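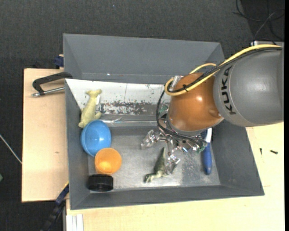

The gray bin on the work table.

Fonder Bench Enamel, one-quart can, gray
Reviewed by Julián Marín
March 7, 2018

I have painted the same utility cart three times. The first coat was spray paint from the hardware store, which lasted until I set a toolbox on it. The second was a leftover can of porch paint, which never fully hardened and for most of one summer kept a faint impression of everything I put down. The third is Fonder Bench Enamel, and I have now lived with it since October, long enough to have opinions.

Fonder sells this stuff as a brush-on finish for metal that gets used: carts, trays, shelving, drawer fronts, the insides of toolboxes. The label shows a man in a clean apron admiring a clean shelf. I have never owned either.

A quart cost me 26 dollars. That is more than the porch paint and less than a new cart, and those were the two numbers I was comparing it to. My wife pointed out a third number, the one where you stop painting the cart, but she was not the one reading the label.

Getting ready

The instructions are printed on the back of the can in a type size I would call decorative. I photographed them with my phone and blew them up, and I recommend you do the same before you open it, because there is a part about cleaning the metal that you will want to have read first. You scrub with dish soap, rinse, dry, wipe down with mineral spirits, sand with 120 grit, and wipe down again. That took me a whole morning. Sanding off the porch paint took the afternoon as well, since it came away in little gummy rolls and clogged the paper every few strokes.

Do not skip the sanding. I skipped it on the underside of the bottom shelf, as an experiment, or that is how I describe it now. The enamel down there comes off with a fingernail.

Putting it on

It goes on thick. The first brush I used was a cheap one, and it left three bristles in the top shelf that are there to this day. I switched to a foam roller for the flat parts and a small angled brush for the lip and the corners, and things improved a good deal. The paint levels itself nicely if you leave it alone. I am not good at leaving it alone. There is a ridge along one side where I went back to fix a drip and made a longer drip.

The smell is strong. I had the garage door open and a fan going and I still ate dinner that night convinced the potatoes had been enameled. It faded after a couple of days. The dog forgave me later than that.

Color: the gray is darker than the dot on the lid. If you want it to match something you already own, buy a can, paint a scrap, and let it dry before you commit. I also bought the white, for a set of drawer fronts, and the white is fine as white goes. It covers badly over anything dark. I needed three coats, and you can still find the old green if you open the drawers in the right light.

Waiting

The can says dry to the touch in a few hours and ready for light use the next day. Both are true. What it says in the smaller part of the small type is that full hardness takes two weeks, and during those two weeks you are supposed to treat the cart like a sleeping baby. I managed nine days. Then I needed the vise. The ring it left is permanent and I have started setting my coffee in it.

How it has held up

Better than I expected on the flat parts, and about as I feared on the edges. The top shelf has had pliers dropped on it, a bicycle chain dragged across it, and a jar of screws tipped over and swept up with the side of my hand. There are scuffs, and most of them rub out with a damp rag. The shelf looks used but cared for, which flatters me.

The edges are another story. Anywhere the metal turns a corner, the enamel is thinner, and anything thin gets knocked off. I have bare spots on all four corners of the lower shelf and a long scrape at the front where I park it against the workbench every evening and miss. Touching up is easy enough if you saved some paint. The new gray dries a shade shinier than the old, so the cart now has spots, like a trout.

Brake cleaner takes it right off. I found this out quickly. Motor oil and chain lube wipe away and leave nothing.

The competition

I tried a small can of Brerkosau appliance paint on the drawer pulls. It is smoother and prettier, and it chipped within the month. A neighbor swears by Rutent, a two-part epoxy that you have to mix and then use before it sets up in the tray. His shelves look terrific. He also has a paint tray with a roller permanently standing in it, like a flagpole. Rutent costs 40 dollars for a kit that covers less than the Fonder does, and if you are the sort of person who gets called in to the phone halfway through a job, I would think about that roller.

The other road is to forget about paint and lay a rubber mat down. I have a mat from Kyei on the workbench and it has taken everything I have thrown at it. For a top shelf that sees heavy tools, a mat over one decent coat of enamel is probably the smartest setup. I came up with this after the third coat.

Small complaints

The lid. Once you have opened the can twice there is paint in the groove, and once there is paint in the groove the lid is a weld. I went through a screwdriver, a bigger screwdriver, and some language. Wipe the groove out before you close it, or pour what is left into a jar.

The customer service line picked up quickly and the woman was kind about it, but her answer to my question about the corners was to put on more coats. She may well be right. I have a third of a can left and no great wish to find out before the weather warms up.

Would I buy it again?

Yes, for shelves and trays and anything flat. No for anything with a lot of edges, and no for anybody in a hurry. Three and a half stars out of five. I took off one for the corners and a half for the lid, and I was stingy about the rest because I am still finding gray on the light switch.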